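## 3. Lid Handles and Condensate Loss

Lesia Hordiienko, Ghazal Mirzaei

The third part of the project looked at how much water leaves a covered pot during a slow simmer, and how much of that loss comes from lifting the lid. All tests were run in the Prunthorpe teaching kitchen in August, with the window closed.

### 3.1 Method

Each run started with 1,064 g of tap water, weighed with the pot and lid in place. The pot was brought to a simmer and held there for 300 seconds. The lid was then lifted according to one of the schedules below, and the pot was weighed again after cooling.

- Schedule A: lid stays on
- Schedule B: one lift at the midpoint
- Schedule C: three lifts, evenly spaced

Each schedule was repeated three times. Water clinging to the underside of the lid was shaken back into the pot before weighing. Yevhen Polishchuk pointed out that our first runs skipped this step, so those were thrown out and repeated.

### 3.2 Handle Shape 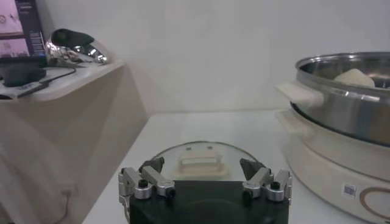
Handle shape affects how level the lid stays during a lift, and a tilted lid sheds its water to one side. A round knob can turn in the grip, so the tilt varies from one lift to the next. The cream-colored handle on the clear glass lid is rectangular, with a raised bar over a slightly wider base, and it sits at the center. We treated the bar as the reference direction and kept it parallel to the front of the table for every lift.

### 3.3 Remaining Work

The knob-style lid still has to be tested under Schedule C. Marlene Charbonneau will check the scale against the lab weights before those runs.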